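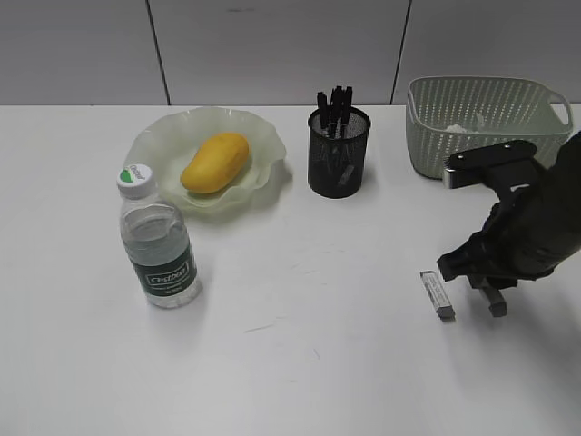

The biggest change in the March release of Udgate is one you may never notice, and I mean that as a compliment to Blažena Murín, who spent most of the winter on it. Until now our grasp planner chose a target, worked out an approach, and then handed the whole thing to the arm controller as a finished path, take it or leave it. If the perception side changed its mind halfway down, well, too bad, the arm was already committed. With the new version the planner keeps a short list of approaches alive right up to the last stretch, and re-scores them every time a fresh estimate comes in. Small, low things gain the most from this. Take the eraser: a white object in a gray sleeve, lying on a white table, with a fingertip hovering just off one end of it and very little height for the depth data to hold on to. A shift of 2 mm in where we think its edge is makes the difference between a clean pinch and a fingertip pressed into the tabletop, so it's a very good customer for a planner that is willing to reconsider.

I should say a word about how the scoring works, as several of you wrote in after the last newsletter to ask (thank you, I do read them all, even when I am slow!). Each candidate approach gets a cost made up of reach, clearance from its neighbors, and how confident the perception module is about the part of the object we intend to touch. That last term is the new one. Bohumila Hájek had been arguing for it for ages, and her point was that we were treating a fuzzy edge and a crisp edge as if they were worth the same. They aren't, and once we let the planner see the difference it started picking grasps that looked a lot more like what a person would choose.

Clear plastic is still our sore spot. A water bottle like the C'estbon one gives the depth camera a fine solid label to look at and then a great deal of nonsense above it, where the ridges catch the light. Our old habit was to fill in the missing part by guessing a cylinder, and that worked until it didn't. Prement, our segmentation tool, now marks those regions as "unknown, keep out" and leaves them for the planner to steer around. You lose a little usable space that way. Dušan Jireš thinks we are being too timid and would like a smarter guess, and he may well talk me into it by summer, but for this release I would sooner have an arm that goes the long way around.

Mesh gets the same treatment, by the way. A pen holder you can see through shows up in the raw point cloud as a sort of sneeze, half of it on the holder and half on whatever sits behind. If you have been hand-drawing collision boxes for that kind of thing in your config files, please try deleting one or two and see how the automatic ones do. I would love to hear where they go wrong.

A few practical notes if you are upgrading:

- The planner now runs its re-scoring loop at 50 Hz by default. On older machines you may want to bring that down, and the setting is `rescore_rate` in the planner file.
- The old `commit_early` flag still works, but it prints a warning and will go away in a later version.
- Saved scenes from Unumix need to be converted before they will load. The script handles a whole folder at once, and it leaves your originals alone.
- The replay viewer can finally show rejected approaches next to the chosen one, in a lighter color. Marichka Nazarenko built this for her own debugging and we all stole it within the day.

One known problem remains, and it's a silly one. If you pause a replay during the final stretch and then step backward, the costs shown in the side panel belong to the step after the one you are looking at. The arm itself is fine and the log files are correct, so trust those for now. Zdeňka Štěpánek has a fix in review.

We are holding another open tuning session at 4 in the afternoon, same link as before, and you are welcome to bring a config that misbehaves. Bring the logs too if you can, with the perception output switched on, as we can't do much with the planner half alone.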